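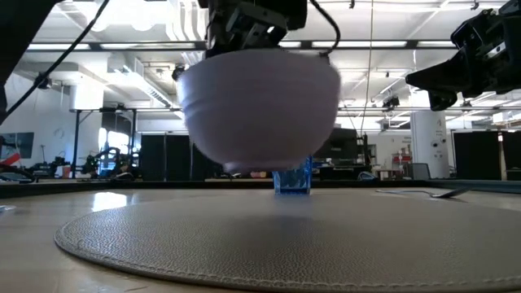 Bowl over the blue cup, left gripper holding, right one hanging about with nothing to do.

Sun 15 December, Minholm, two-arm table

Came in on a Sunday to do the cable loops and the left wrist, on the theory that the building would be quiet and I would be done by lunch. The building was quiet.

State of things on arrival: left arm drooping at the wrist after a long run. Thoa Hà had left a note on the keyboard saying "it nods". Couldn't improve on that as a fault report. Powered up, held the arm level, and over a few minutes the wrist sank by 2 mm and then gave a small jerk back up, like someone on a night bus.

First suspect was the wrist motor, because it's the expensive one. Swapped the motor leads over at the controller and the nod stayed with the arm, so the controller was off the hook. Took the wrist cover off. Two of the four screws on the horn were finger loose and a third came out with the driver barely touching it. The fourth had been holding the whole wrist up by itself, possibly since May, which is the last time anybody wrote "wrist checked" in this book (me, in green pen, very confident).

All four out, threads cleaned, new screws from the Gividex bag, a touch of threadlock on each. Do NOT use the Sarmiento screws in the drawer underneath. They look the same and are a hair too long, and they bottom out before the head clamps. I suspect that is how we got here. Have moved them to the far shelf and written on the lid.

Next job, the gripper cables. Each one needs enough slack to let the wrist turn all the way and not so much that it catches on things. The left one had been retied at some point with a loop you could hang a coat on. Shortened it, ran the wrist end to end 18 times, no snagging and no tugging at the plug. It still makes a fair bow at the side of the gripper but it comes back in tight and stays clear of the fingers. Leave it be, please. Khôi, this means you.
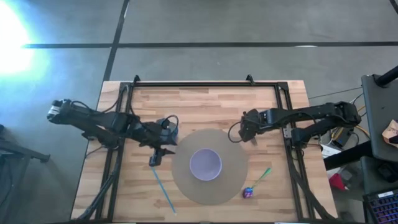 Zeroing took longer than the repair, as usual. With the wrist clamped up properly all the old offsets were wrong, so both arms had to be homed again and the reach checked across the table. I do this with the ordinary table things, as the proper target plate has gone to Inville and shows no sign of returning. The lavender bowl near the far side of the grey mat is a fair test for both arms, sitting much the same distance from either gripper, and the blue stick lying under the left gripper is a mean one: thin, on a slant, and flat on the wood, where any error in height shows up at once. If the fingers come down too low you hear it. If they come down too high they close on air with great dignity.

Left arm was closing high at first. Took the height offset down in small steps until it met the wood without pushing, then saved. Right arm needed nothing, and I have decided not to look into why.

Then the long run: 100 lift-and-lower cycles on the left arm with the white bowl, as it's the heaviest thing we let it carry. At cycle 53 it stopped with an over-current warning and I said some words. Cause was the speed limit, which I'd put back to the factory figure when I re-homed and which is too brisk for that bowl. Set it back to ours, started the count again from nothing, and it went through clean. Held level for ten minutes afterwards. No nod.

Left to do:
Same four screws on the right wrist. If one side has been at the long screws the other probably has too.
Mark all the horn screws with a paint line — then a loose one can be seen without taking the cover off.
Write our speed limit into the start-up file so that homing stops wiping it. Thoa, you know that file better than I do.
Ring Inville about the plate again.
Tidy the cables on the right-hand side outside the frame. Looked at them today and went to make tea.

Wrist screws to be checked monthly from now on, in any colour of pen.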